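Codmont, 2021-12-13

Stesar questions "recyclable" claims on soft plastic packaging

Householders are being asked to believe that a small logo on a snack packet settles where it ends up. Stesar, the Codmont consumer group, is yet to be convinced.

The group read the labels on 65 snack and grocery lines sold locally. It says 14 carried a recycling claim of some kind, and only 4 told the buyer which bin to use. The rest of the advice was a web address, or a colour-coded symbol that few shoppers would recognise.

Stesar is also sceptical of the Mandeo drop-off program, which reports 3,247 kilograms collected since February - a figure that says nothing about how much was reprocessed.

Stesar wants plain disposal wording on the front of every pack, and published end-use figures. 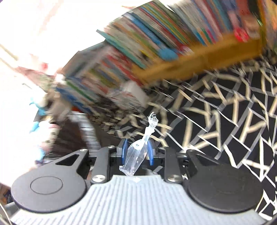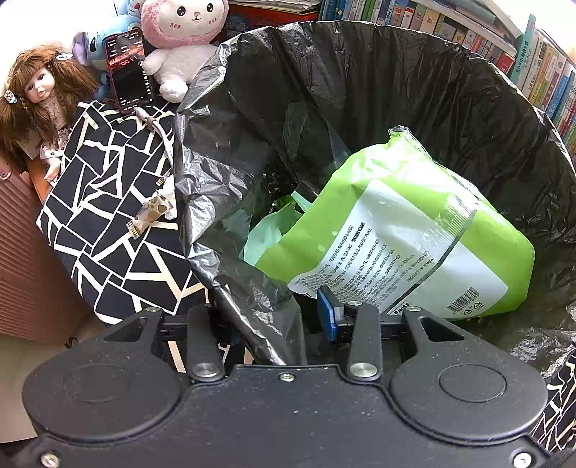
In a written reply, Saxena said that its labels meet the current rules, that front-of-pack space is limited, and that it would look at any wording Stesar cares to put forward.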